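Keeping and Hanging Black-and-White Prints at Home

My uncle left me a box of street portraits when he closed his studio in Nellside, and I have now lived with these prints for longer than he did. Most of what follows I learned by making the mistake first. The colour of a wall is a matter of taste, but paper has only a few enemies and they are in almost every house.

Wash your hands and dry them fully before you touch a print. Cotton gloves are fine for big sheets. For small ones I prefer clean bare hands, as gloves make me clumsy and I have bent two corners with them. Lift with both hands, from opposite sides, and never slide one print over another.

Do not keep prints in the garage or under the laundry trough. A bedroom wardrobe is good, on a middle shelf. If you put the box on the floor, one leaking hot water unit is enough. I lay mine flat in a Skunau box with plain acid-free tissue between the sheets, up to 20 in one box. More than this and the bottom ones become difficult to take out.

Sticky tape is never for the print itself — not on the back, and not "only for today". Use paper corners. They cost very little and the print can come out again without a mark.
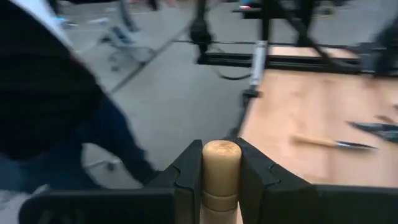 For hanging, choose a wall which gets no direct sun at any hour. Look at it in the morning and again at 4 in the afternoon, in December if you can wait so long, when the summer light reaches further into some rooms. Small prints without frames look very nice on a picture ledge, and if you have no ledge, you can make a row of short pegs. A plain wooden one with a rounded top, like the tan peg standing upright between the black gripper fingers, is kinder to a mount board than a nail. Sand any rough place with fine paper and wipe off the dust. The board should rest on the pegs by its lower edge, and the print must not touch the wood.

For framed work I use two hooks, set apart by a third of the frame's width. With one hook the frame goes crooked each time somebody closes the door. I put the centre of a portrait a little under my own eye level, so that visitors who are sitting can also enjoy it.

Spray the cleaner on the cloth, never on the glass. Liquid runs down behind the rebate and you will see a brown line there after one winter. With acrylic use only a soft damp cloth, as the ammonia cleaners make it cloudy.

For the mount I cut the window 4 mm smaller than the print on each side. My Altetti cutter is old, but a fresh blade matters more than the cutter. Change it when the corners begin to look furry.

Write names and places on the back of the mount, in soft pencil, before you close the frame.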